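Court Reporting Project: progress report to the Prumavetti Trust

Thu 23 December

The grant agreement asks for a report at the halfway point, covering what was promised, what has been done and what we would change. I have taken the headings in a different order because the second question is the awkward one.

The Trust paid for two reporters to sit through the Condham planning bribery trial from beginning to end and to publish a plain account of each day in court. The application, which I did not write, said this would "restore public confidence in local justice". I said at the time that I doubted it and I still do. A person who thinks all councillors are on the take will not be talked out of it by a daily summary of legal argument. What we can do is put down what was said, by whom, and in what order, and leave it where people can find it. The rest of this report should be read with that smaller aim in mind.

Sittings

The court has sat on 24 days so far. We had a reporter in the room for all but 2 of them. On the first of those we were told the hearing was off, and it went ahead after lunch with different counsel. On the second our reporter was turned away because the public seats had been given to a school party. Both days have been pieced together from the judge's written rulings and marked as such on the site. I would not call them reports.

The prosecution case is that Garkov, the building firm, paid for work on a former planning chairman's house in return for his vote on the riverside plots. The defence says the work was invoiced in the ordinary way and the invoices were paid late. Both sides have called surveyors. The surveyors disagree about what a roof costs, and I am not persuaded that three further days on the subject helped the jury or anyone else.

The second defendant, a former planning officer named Wu, has not yet given evidence. Until that happens most of what has appeared in the regional papers about the officer's part in things is guesswork, some of it quite confident. We have kept away from it and have lost readers on those days as a result.

Documents

The application promised a searchable set of every exhibit shown in open court. The exhibits bundle runs to 756 pages. We have asked for all of it and been given 100 pages, mostly bank letters and council minutes that were public already. The court office says the remainder will be considered after the verdict. I have had the same answer in writing three times, and I suggest the Trust treats this part of the project as not delivered, whatever the timetable in the application says. It may come right. I would not plan on it.

What has been released is scanned, typed up and online. The typing took far longer than expected as several of the minutes are photocopies of faxes. Sebastián Pereyra checked each one against the original and found that the council's own published version of one June meeting leaves out a declaration of interest that appears in the signed copy. We put this to the council, who called it a clerical slip. Perhaps it was. We have published both versions side by side and made no comment on them, and it is the most read item on the site by some distance.

Readers

I have been asked for figures on reach and I am reluctant to give them, for the reason that they can be made to say anything. Visits go up sharply when a witness cries and drop when one reads from a spreadsheet. The spreadsheet evidence was the more important. If the Trust wants a number for its annual review it can have the visits log in full, with the bad weeks left in.

Premises and equipment

We work from the two upstairs rooms at the old Condham reading room, which the Trust pays for under a separate line. The lease is in order. The kitchen at the end of the corridor was fitted out from the small works budget and the final invoice has now been paid, slightly under the estimate. The heating in the front room has been reported and has not been mended.

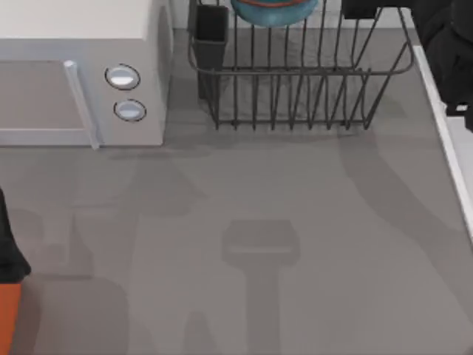

Computer-drawn view of a grey worktop with a microwave

Laptops, recorders and the scanner are all working. One recorder is of no use in court, where recording is forbidden, and I cannot find out why it was bought. It has been used for interviews on the steps outside.

Complaints and corrections

We have had one solicitor's letter, from the firm acting for Garkov, who objected to the word "gift" in a headline. The word had been used by the prosecution in opening and was in quotation marks. We took advice, left it up, and added a line giving the company's position. There has been nothing since.

We have printed corrections for a wrong date, a misspelt street and, more seriously, a sentence that gave one witness's answer to another. That last one was my fault. I edited the piece late and ran two notes together. Both witnesses were told and the change is shown at the top of the page. From now on nobody edits a court report alone after nine in the evening.

Training

The application also said we would train "a new generation of citizen court reporters". Two evening sessions have been held. They were well attended and people were polite. I have seen no sign that anyone who came has since gone near a courtroom. One man asked good questions about contempt and then told us he was related to a defendant. I would drop the remaining sessions and put the money towards transcripts, which are dear and which we need, but that is for the Trust to decide and I know the sessions are popular with some of its members.

Money

Spending on wages is as planned. Travel is over, mainly from the days when the case was moved to the county court at short notice. Legal advice is under, which pleases me less than it might, as the expensive part of a trial like this tends to come after the verdict. I would ask that the unspent sum be held over and not taken back at the year end.

What comes next

The defence case opens when the court sits again. Counsel's estimate of how long it will take has been wrong at every stage so far and I attach no weight to the present one. The reporters' contracts may well run out before the jury does. I need a decision on extending them before the break ends - a trial covered up to the last fortnight is a poor thing to have paid for. If the answer is no, I would sooner know now, so that we can tell readers and point them to whoever else is still in the room.

The next report will follow the verdict, or the end of the grant if that comes first.

Comments (4)

riverside_resident
Good to see a report that admits what hasn't been done. Still want to know who told the school to come on that day of all days.

M. Tolland
Please don't stop the evening sessions. I was at both and I have been to court since, twice, so you are wrong there. I sat at the back.

Penny D
Where are the two versions of the June minutes? The link on the front page takes me to the bus timetable.

oldhack
The surveyors were worth every minute. Read the cross-examination again.

We use cookies to remember your settings and to count visits to this site. By continuing to browse you agree to this. Accept | Manage choices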